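Chapter 4
Where the Examples Come From

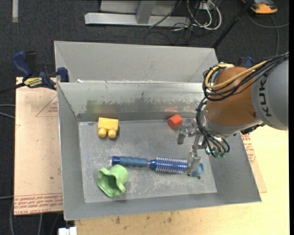 If you have ever taught a child to tie a shoelace, you will know that telling only gets you so far. You explain, you show, you explain again with your hands round theirs, and then at some point you have to sit back and let them make a mess of it for a while. A learning system needs much the same patience from us, and a good deal more of it, and this chapter is about how that patience is organised.

In Chapter 3 we treated the examples as if they had simply arrived, neatly stacked and ready to use. I owe you an apology for that! Somebody has to gather them, one grasp at a time, and the choices made along the way – which objects go in the bin, how often they are swapped, what counts as a successful lift – will shape everything the system later learns.

We shall follow one collection from start to finish. Serpil Gökçe and her group at Natness set out to record 3,000 grasps using 46 household objects and toys, and she has kindly let me borrow her notebooks, crossings-out and all. You will see how she wrote her first plan, why she tore up most of it by Friday, and what she did with the 98 attempts that she could not label either way.

Before you read on, pick up something from your desk with only your thumb and one finger. Put it down, turn it round and try again. Jot down what changed, however small it seems, and keep the note by you for Section 4.1.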